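How do you choose a hand for a robot?

Your hand is good at nearly everything. It can pick up a grape, turn a key, hold a cricket bat and scratch your nose. You never have to swap it for a different one.

Robots don't have it so easy. The part at the end of a robot arm that does the holding is called a gripper, and there are lots of kinds. A gripper that is great with boxes may be hopeless with socks. So before a robot can be given a job, people have to try out different grippers and see which one suits.

At the Purves workshop in Jillbridge, that is what Katia Colombo does for most of the day. She is a test engineer. On August 27, 2020, she and her team finished comparing nine grippers for a single job: picking up small, light things and putting them in a tray.

Two fingers, suction or something squishy?

Most grippers belong to one of these families.

Finger grippers pinch. The simplest have two fingers that slide towards each other, the way your thumb and pointer finger do when you pick up a pencil. They are strong and easy to control. They work best when the thing being picked up has flat sides.

Suction grippers have a rubber cup and a pump that pulls the air out of it. If you have ever stuck a bath toy to the tiles, you have seen suction at work. These grippers are quick, and they only need to touch one side of an object. They don't like holes, bumps or fluff, which let the air leak in.

Soft grippers have bendy fingers that curl around things. They are used for fruit, bread rolls and other food that would get squashed by hard fingers. They are gentle but not very exact. Ask one to put a block down in a particular spot and it might land a bit crooked.

There are odder ones too. One gripper is a rubber bag full of ground coffee. The bag flops over an object, the air is sucked out, and the coffee goes stiff and holds on.

What goes on the end of the finger?

Choosing the family is only the start. Finger grippers can have different fingertips, in the same way that shoes can have different soles.

Hard plastic tips slip on shiny things. Rubber tips hold better, but they wear out and pick up dust. Wide tips are steady. Narrow tips can get into tight gaps.

Katia's team tested two sorts of tip in July, before they moved on to whole grippers. They gave each one the same set of objects and the same amount of squeeze. The narrow tips did better with cups and worse with long blocks, which tended to swing.
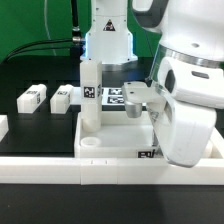

A fair test needs things that stay the same every time. If you change the gripper and also change the objects, the light and the height of the table, you can't tell which change made the difference. You might run into the same rule at school when you grow beans on a windowsill. For grippers, plain shapes are useful, so a test table might hold white blocks, a round white cup or ring and a shallow tray. The black-and-white squares stuck on the blocks are markers, and a camera can use markers like those to work out where a block is and which way it is turned. The gripper has a small round grey pad under its flat finger, and a pad is one of the things you can change between tests while everything else is left alone.

How a marker works

A marker looks a little like the square codes people scan with their phones, but it is simpler. The pattern stands for a number. When the camera finds a marker, the computer reads the number and looks it up in a list. The list might say "this one is the tray" or "this one is block four".

The computer also looks at the shape of the square. If you hold a square piece of paper straight in front of your face, all its sides look the same length. Tilt it away from you and the far edge looks shorter. A computer can use this to work out how much the marker is tilted, and if it knows the real size of the marker, it can work out how far away it is.

Not every robot needs markers. Some can recognise an object from its shape or colour. That is harder to get right, so when you are testing grippers it helps to take that problem away. If the robot drops the block, you want to know it was the gripper's fault and not the camera's.

Keeping score

Katia's team used a computer program called Porkia to run the tests and write down the results. Each gripper had 30 tries with each object. A try was counted as good if the object was picked up, carried to the tray and put down the right way up.

They wrote down other things as well:

How long each try took.
Whether the object moved in the gripper on the way.
Whether the gripper bumped anything.
How loud it was.

The last one may sound strange, but one suction gripper made such a hiss that people at the next bench asked for it to be tested after lunch.

The gripper with the most good tries was not the one they picked. It was very slow, and it needed a lot of room on each side of the object to open its fingers. The one they picked was a two-finger gripper called the Elluvley. It dropped a few more blocks, but it could reach into the corners of the tray, and the pads could be changed with a small screwdriver.

For a different job they would have picked a different one. A robot packing peaches would want softer fingers, and one lifting sheets of glass would probably want suction.

Try it yourself

You can compare grippers at home. You will need:

Kitchen tongs
Two pencils, used like chopsticks
A clothes peg
A drinking straw (suck gently through it to pick up paper)
Some things to pick up, such as a dry sponge, a coin, a sheet of paper, a large button and a plastic cup
A baking tray

Put the objects on the table in a row. Choose one gripper and try to move each object to the tray. Have the same number of tries with each object, and put a tick or a cross on your chart each time. Then put everything back where it was and start again with the next gripper.

When you have finished, wrap a rubber band around the end of each pencil and test the pencils again. Check whether the coin is easier to pick up than it was before. Don't use the straw for the button or the coin, and ask an adult before you borrow the tongs.

Words to know

Gripper – the part of a robot that holds things.
Fingertip pad – a small piece on the end of a gripper finger that touches the object.
Marker – a printed pattern that a camera can find and a computer can read.
Fair test – a test where you change one thing and keep the rest the same.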